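## 4. Your first week with the hand-held grippers

*Last changed 29 March 2026 – Hefin Pritchard, Barnholm office*

I wrote sections 1 to 3 with the supplier's booklet open next to me. This one comes out of my own head, so if it wanders a bit, sorry. It covers the recording work we do upstairs, which ends up teaching the Natlow arm how to tidy a desk, fetch paper and put things back where they belong. If you've come over from post and stationery, as most of us have, you already know the jobs. You'll just be doing them with a gripper in your hand and a pack on your back.

### 4.1 Before you pick anything up

1. Sign the sheet by the kettle and take a gripper from the charging shelf. Ours are numbered, and it helps Tudur Morgan no end if you stick with the same one all week.
2. Squeeze the fingers open and shut a few times. They should move freely and close evenly. If one side drags, put it back on the shelf with a yellow tag and take another.
3. Wipe the lens with the blue cloth (the blue one! The white ones are for the tables and they leave fluff).
4. Put the pack on and do up the chest strap before the waist strap. I did it the other way round for a fortnight and had a sore neck to show for it.
5. Put your cap on if your kit has one, and tuck the cable behind your shoulder.

**Note:** The pack is heavier than it looks. You get a break of 11 minutes after every two runs, and it's written into the rota, so please take it. Sombat Noiphan fought for that one on our behalf when the rota was first drawn up.

### 4.2 Finding your start position

Each run begins with the gripper held level at waist height, pointing down the length of the room. You want the marker square in view, along with a good bit of the furniture, before you press record. Don't fuss over getting it perfect – the lens is very wide and takes in far more than you'd think, pipes and ceiling lights included.
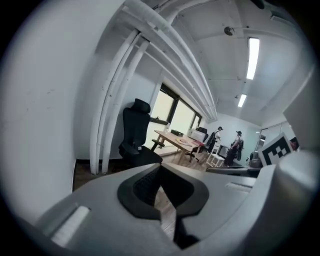 *Fig. 4.1 Looking down the office over the gripper, with the black-and-white marker over on the right.*

1. Stand still and count to two in your head.
2. Press record and wait for the beep.
3. Tilt the gripper slowly towards the marker, then away again. The software uses this to work out where you are in the room.
4. Walk to your table and start the job on your card.

**Caution:** Don't move the marker. If somebody knocks it, stop, press record again to end the run, and tell whoever is on the desk. Meinir Gape once carried on for a whole morning after hers had slipped, and every run had to be done again.

### 4.3 Doing the job

Work at the speed you'd work on an ordinary day. People new to this tend to go terribly slowly, as if they were carrying a full bowl of soup, and the arm then learns to dither.

- Keep your free hand out of it unless the card says "both".
- Pick things up the way that feels natural. If you'd slide a sheet of paper to the edge of the table before lifting it, slide it.
- If you drop something, pick it up and carry on. The fumbles are useful too, so leave them in.
- Give the next person room. When two or more of you are out on the floor with packs on, say "behind you" before you pass.

**Caution:** Look where you're walking. Chairs and stools don't stay where you last saw them, and a pack changes how wide you are.

### 4.4 What happens to your old job

I get asked this every time, usually on the stairs. The Natlow arm is due on the evening stationery round in June, and that round comes off our rota when it does. Hours stay the same until the review, and after that Idris Parry wants the evening people moved over to recording and checking. I like the checking myself. I was less keen on losing the evening round, which was quiet and got me my steps in, and I've told him so.

If you'd rather stay on the post side, put it in writing to Idris before the review. Two of us have already.

### 4.5 Packing up

1. End your last run and wait for the light to go out.
2. Take off the pack, waist strap first.
3. Put the gripper back on its charger with the fingers closed.
4. Write your run numbers on the sheet, plus anything odd that happened.

Spare straps are in the drawer marked Bellis. The label is left over from the old franking machine and I keep meaning to change it.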